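My cousin had her baby in March, nine weeks early, and for the first month I learned more about hospital press offices than I ever wanted to. She's fine. He's fine too, fat as a loaf now. But I've been chewing on how the hospital talks about itself, and I want to get it down before I lose the brochure.

The brochure is from Widley, the regional hospital two towns over from Tranow. It says the new neonatal wing has "transformed outcomes for 600 families." I read that line maybe fifteen times in the family lounge, next to the vending machine that only took exact change. Transformed from what? If 600 families came through the door, then 600 families came through the door. Some of those babies would have done well in a broom closet with a good nurse.
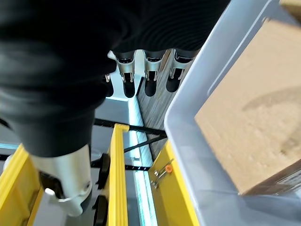

I asked. There's a patient liaison, Renata Garrido, and she was kind about it, which made me feel like a jerk. She told me the figure was admissions since the wing opened. So everyone who was admitted got counted as transformed. She said she'd pass my question along, and on Wednesday I got an email thanking me for my feedback and asking if I'd like to donate.

Then there's the local paper. The Flitden site ran a story with the headline "Miracle Baby Goes Home After 159 Days." I don't know that family and I'm glad for them. But the story quotes a spokesman three times and the mother once, and the follow-up care gets half a sentence: the baby "will continue to be monitored." Monitored for what, by whom, how far away? My cousin drives 100 miles round trip to the eye clinic. She'd have read that paragraph before any other, if they had written it.

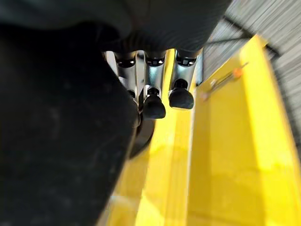 I'm not saying the care was bad. The night nurses were terrific, and one of them taught my cousin how to change a diaper around four wires without setting off an alarm. What bugs me is that the good part of that place never shows up in the numbers, and the numbers they do print don't tell you anything you could use.

Same goes for the Van Loon fund, which helps with parking and meals. The poster says up to $500 per family. My cousin filled out the form twice and got $40 in cafeteria vouchers, a couple of them expired. Maybe somebody got the 500. I'd like to meet them – I'd like to know which box they checked.

Anyway, if you've had a kid in that unit, write to me. I'm mostly curious about what happened with your follow-up appointments, and whether anyone from the hospital ever called to ask.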